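**Thread: Parallel gripper or adaptive fingers for mixed toy produce?**
Board: End Effectors and Tooling

---

**t_ramadan**

The Fladgate laboratory is required to select one gripper for its tabletop sorting work before November. Two candidates remain: the Favham two-finger unit and the Torkness adaptive unit. The object set consists of plastic toy food, and the receptacle is a white plastic bin beside the arm. I would be grateful for the experience of members who have run either one on small round items, with particulars of finger geometry and approach angle where possible.

---

**iwona_malinowski**

Our group has used the black two-finger type for the same class of task. On elongated items such as the banana, we have no complaint. Small rounded items are less forgiving. The fingertip must come down beside the object without touching the table, and the margin is narrow when the object is no larger than an egg. 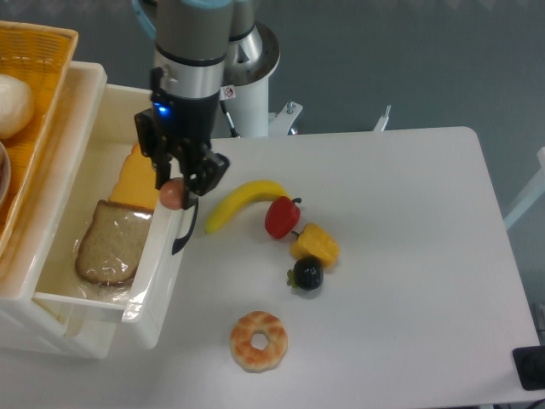
I would therefore advise setting the approach height per object class and keeping it out of the general configuration file. We held a single value for the first month and regretted it. The controller log showed 11 protective stops in that period, nearly all of them on descent.

---

**ismail.ezzat**

I must disagree in part. Protective stops on descent are more often a controller matter than a gripper matter. With the El-Sayed controller, the default contact threshold is set low for a light fingertip, and a brush against the tabletop will stop the arm. Before anyone changes hardware, the threshold should be reviewed. Would Ms. Malinowski state which firmware was in use?

---

**iwona_malinowski**

Build 1055. The threshold was reviewed at that time and raised by one step. The stops became fewer, but the closing position on round items remained inconsistent, so I do not accept that the controller accounts for the whole of it.

---

**j.zarins**

Both points may stand together. In our comparison we separated the two questions:

- Descent: same gripper, two threshold settings.
- Closing: same threshold, two sets of fingers.

The finger change had the larger effect on round items. On the bell peppers it made no difference we could measure. I would also caution against testing each object alone on a clear table. The neighbors matter, as a wide finger opening needs room on both sides.

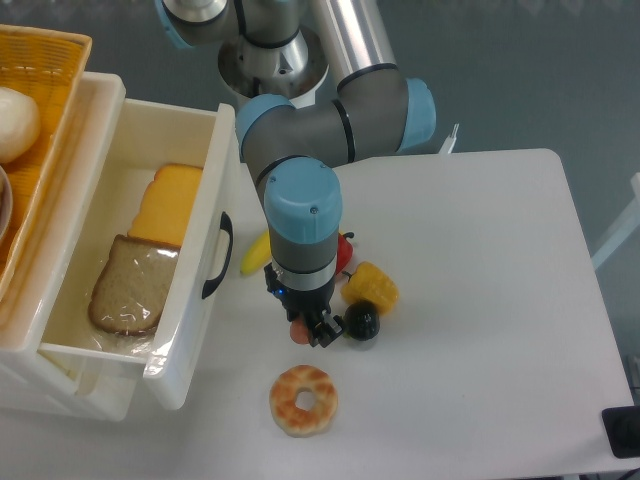

For that reason we now record the clearance to the nearest neighbor for every attempt, along with wrist angle and closing width. It adds a column to the sheet and has settled several arguments. Attempts with little clearance should be reported separately from the rest, otherwise the gripper is charged with what is properly a planning fault.

— Jurgita Zariņš

---

**ismail.ezzat**

The separation is sensible and I withdraw the stronger form of my remark. I would still ask that the threshold be stated in any published comparison. Too many reports omit it.

---

**m_benmoussa** (moderator)

A reminder that vendor pricing belongs in the Procurement board. Two posts have been moved there.

On the technical question, the Torkness unit has not yet been addressed. Our site ran it for 2000 cycles on a similar set. The adaptive fingers settled well on round items but were slow to release flat ones, and the bread slice was the worst of these. If the bin work includes sliced items, Mr. Ramadan should weigh that carefully.

---

**t_ramadan**

It does include them, both bread and cheese. I thank all members for their replies. We will borrow the narrower finger set for the Favham unit, repeat Ms. Zariņš's two-part comparison, and record neighbor clearance from the outset. The contact threshold will be stated. I will also ask the Torkness supplier whether the release speed can be adjusted — their manual gives only the closing speed.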